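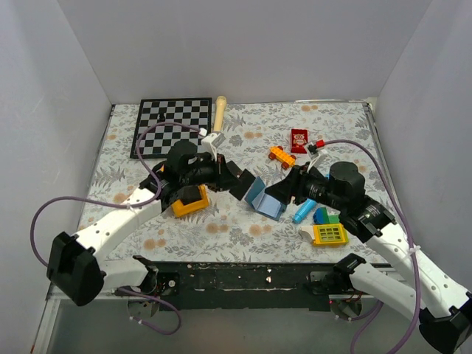
Decorating a Residence Entrance for Halloween

Print this page | E-mail this page

Residents of Flornwood may decorate their entrances and front windows for Halloween. The steps on this page apply to all units with a private or shared entrance. Please read them through before buying materials.

Before you begin

Measure the door, the porch rail and the clear width of the walkway. Decorations may not reduce the walkway to less than 76 centimeters at any point. If two households share a porch, both must agree to the display. Residents with questions about a shared porch may write to Aba Amegashie in the Residence Office.

Step 1. Plan the display on paper

Sketch the entrance and mark the door, the light fixture, the mailbox and the nearest outdoor outlet. House numbers must remain readable from the street. Leave the full swing of the door clear, including any storm door.

Step 2. Clean and dry the surfaces

Wipe the door and rail with a damp cloth and mild soap. Allow them to dry fully. Adhesive hooks applied to a damp or dusty surface will fall within a day or two.

Step 3. Hang the door piece first

Use an over-the-door hanger or removable hooks. Nails, screws and staples are not permitted on doors, trim or siding. A wreath or banner should hang below the peephole. Press each hook firmly and wait one hour before placing any weight on it.

Step 4. Add lights

Only light strings marked for outdoor use may be placed outside. Join no more than three strings end to end unless the package states a lower limit. Secure cords along the rail with plastic clips, and never run them under a doormat. The total load on a porch outlet may not exceed 400 watts.

Step 5. Place pumpkins and lanterns

Set carved pumpkins on a tray or folded newspaper to protect the boards. Battery candles are required; open flames are prohibited on all porches and landings. A carved pumpkin should be discarded once it begins to soften.

Step 6. Prepare for callers

Turn on the porch light if you wish to receive trick-or-treaters, and leave it off if you do not. Music and sound effects must end by 9 p.m. Fog machines may not be used in the shared entries of the Pringle and Solero buildings, where they set off the smoke alarms.

Taking the display down

All items must be removed within one week after Halloween. Peel hooks slowly, pulling the tab straight down along the surface. Damage to paint should be reported to Severyn Vakulenko, Building Services, extension 943.

Last updated: April 16, 2024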